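Speaker notes, Koltholm town library, 5 September 2025

Slides are numbered in the bottom corner. Keep to 20 seconds on the title.

**1. Start**

Thank the library. Say who I am and that I ran the drop-off point at Halás for most of its life. Ask who has a bag of plastic lids at home. Wait for hands.

**2. Why lids get lost**

Most small plastic never makes it through a sorting line. The screens let small pieces fall through with the broken glass and grit. A loose lid goes the same way as a pen cap or a bread tag. Screwed back onto the bottle, it travels with the bottle and gets separated later, after shredding, in a water tank. Bottle plastic sinks, lid plastic floats.

Pause here - people usually want to ask about labels. Labels come later, slide 5.

**3. What we collected**

Drinks and milk lids only. No metal, no pumps, no sports tops with a rubber valve. People brought them in shoe boxes, bread bags, one pillowcase. The first full load went to the Dramidano yard: 80 sacks. Read the number and move on.

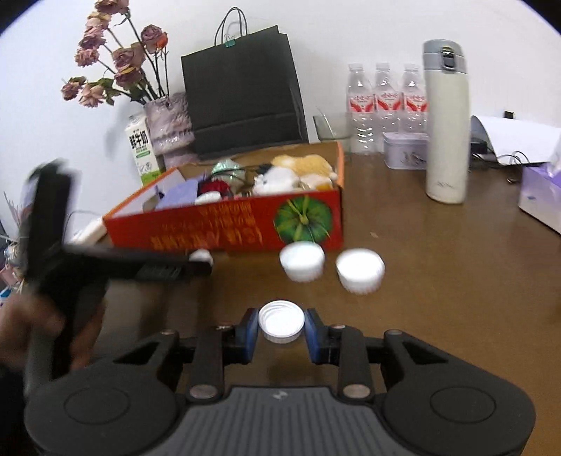
Kvido Ondrejka wrote back after the Jalta version of this talk that I had made separate collection sound better than it is, and that a town with a decent sorting line should just tell people to leave the lid on. He is right about towns with a decent line. Say so out loud. Our line at the time was old and the operator asked for lids off, so we had to do something with them.

**4. Sorting by color**

White and clear fetch more than mixed. Mixed lids end up gray or dark green once melted, and buyers pay less for that. We sorted at a long table, 3 evenings a month, and the job went faster after we stopped trying to split the blues.

If time is short, skip the bit about the blues.

**5. Labels, liners, leftovers**

- Paper labels: leave them on the bottle
- Foam liners inside older lids: pull out if loose, otherwise leave
- Milk residue: quick rinse, cold water is fine
- Anything sticky with oil: trash

**6. What I would do again**

Call the local operator before setting out a single bin. Get the answer in writing. We had 100 flyers printed with the wrong advice on them and had to cross out a line by hand - pass one around if I remember to bring it.

**7. Questions**

Leave ten minutes. Phone number for the Halás office is on the last slide.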